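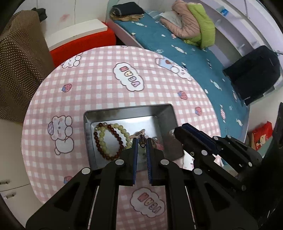

**Figure 4.** Two hand-held grippers at the tray. The tips of the nearer one stand on either side of a small dark metal clip.

### 4.2 From packing bench to demonstration work

The second site in our study is Jadberg, a packer of small accessories, where the sorting of bracelets, clips and charms into trays was until recently done wholly by hand. In January the firm began to move part of its staff to what it calls demonstration work. A worker holds a gripper in each hand and carries out the sorting task with the grippers in place of the fingers, and the recorded movements are used to train the robot arms supplied by Sorkora. The sessions take place in furnished rooms as well as on the packing floor, as the supplier requires varied surroundings.

We interviewed 28 members of staff, of whom eight had spent most of their hours on demonstration work. Interviews were carried out by Ifigeneia Karras and Dela Odoi and were coded separately by each.

The first change reported was one of pace. At the bench, a skilled packer does not attend to single items; several are gathered in one sweep of the hand and parted by touch. With grippers, each item must be approached, closed upon and lifted by itself. Small flat pieces were described as the hardest, and the word "fiddly" occurs in most of the transcripts. Markos Papadakis, a packer of long standing, told us that he had "gone back to being a beginner" in a trade he had taught to others. He did not say this with regret, but he returned to it twice.

The second change concerned the tools themselves. Workers lost the sense of touch on which they had relied and came to judge a grip by eye alone. Several had begun to lean over the table in order to see between the pads, and complaints of a stiff neck were more common in this group than at the bench. Jadberg has since shortened each session to 90 minutes — a change made at the request of the staff — and has allowed the workers to choose the height of the table. 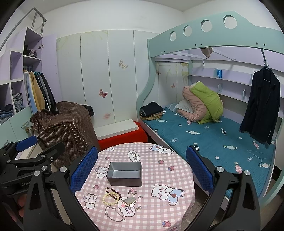 **Figure 5.** Bracelets, a chain necklace and small charms on the cloth in front of the metal tray, with the fingers of one hand on a gripper handle at far left.

A third change was in how the work is judged. Bench packing was measured by finished trays per shift. Demonstration work is measured by accepted recordings, with a target of 500 a month for each worker. A recording may be turned down for faults that would not matter to a customer, such as a pause in mid-air or a second attempt at a grasp. Workers were not at first told why a recording had been refused. Orestis Manolakis, who supervises the group, now passes on the reason in writing at the end of each day, and those we spoke to regarded this as the most useful step the firm had taken.

Beaded goods were raised often in this connection. A string of beads changes shape as it is lifted, catches on the rim of the tray, and may settle across its neighbour. Two workers could describe the same item and give quite different accounts of the proper way to take hold of it. One would hook the loop over a single finger of the gripper, while another insisted on closing both pads upon the beads. Such differences had always existed at the bench, where they passed without comment. They became a matter of discussion only when the movements were recorded and compared.

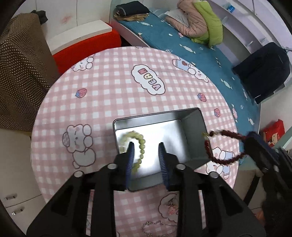

**Figure 6.** Handling of beaded bracelets. A pale green bracelet loops around one gripper finger; a dark red one lies over the rim of the tin and extends towards the second gripper.

Views on the longer term were divided. Some staff saw demonstration work as a step up, and pointed to the higher hourly rate. Others feared that it would end once enough recordings had been gathered. Evanthia Mitsotakis-Vlachou, the elected staff representative, has asked for a written undertaking on redeployment — at the time of writing, management had agreed to this in principle without setting out its terms. The same question arose at Kouris, discussed in Section 4.3, where an undertaking of this kind was in place before the first grippers were issued.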